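Shared workshop in Vestuvville puts its first robot arm together

VESTUVVILLE – Members of the Trestberg workshop have spent most of August building a robot arm from parts, and the machine is now far enough along to be moved under power and tested with its gripper.

The project was started by Tsion Dinsa and Hala Saliba, who had both built smaller machines at home and wanted to try one with a longer reach. They put a notice on the workshop board in the spring, and 14 members signed up to help. The group meets in the evenings, usually from 6:30 until the building closes.

The cost so far is $1,148, paid from member dues and a parts sale. Motors and bearings took the largest share. The plates for the arm were cut from drawings Dinsa made at home, and several were cut a second time after the bolt holes came out too tight.

"The elbow was the slow part," Dinsa said. "We had it apart four times. The cable kept catching when the arm folded, so we moved the channel to the other side and printed a new cover for it."

Saliba has handled most of the work on the gripper. It uses fingers with dark gray pads, and each finger plate comes off with four small screws so that a different shape can be tried without taking down the rest of the arm. A small camera mounted near the gripper gives the operator a close view of what the fingers are doing.

Padding is also part of the setup for now. Blue bubble wrap is used on the panel next to the gripper bracket while the group works out how far each joint can safely turn. Saliba said it will come off once the limits are set in software.

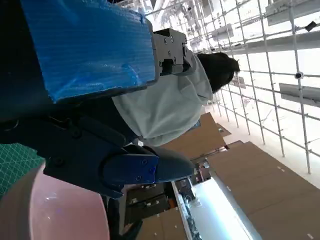 What still has to be done

The wrist is the main item left. It holds position well with nothing in the gripper but drops slightly under a load, according to Ayana Demissie, who writes the control software. She has logged 255 test moves since the motors were wired and plans to run the same set again after the wrist gears are changed.

The replacement gears are on order from Gebremichael, a machine shop in Lellumville that has cut parts for the workshop before. They are due in two weeks. Until then the group is limiting tests to light objects such as foam blocks and empty cartons.

Demissie is also rewriting the part of the program that slows the arm near the end of a move. At present it stops hard, and the whole base shakes – a problem that shows up most when the arm is stretched out to the side.

The base itself may be rebuilt. It was bolted together quickly so that the joints could be tried out, and Yeshi Mersha, who did the metal work, would like to replace it with a heavier one. A second set of finger pads with a softer surface has been cut and is waiting to be glued.

Open evening planned

The workshop will hold an open evening for the project once the new wrist has been fitted. Visitors will be able to watch the arm pick up and set down objects, and drawings and a parts list will be handed out to anyone who wants to build one. There is space for 20 people at a time.

Hamdia Kumsa is keeping the sign-up sheet at the front desk. She said over half of the places in the first session have been taken, and a later session will be added if the sheet fills up.

Children are welcome with an adult. Safety glasses will be provided.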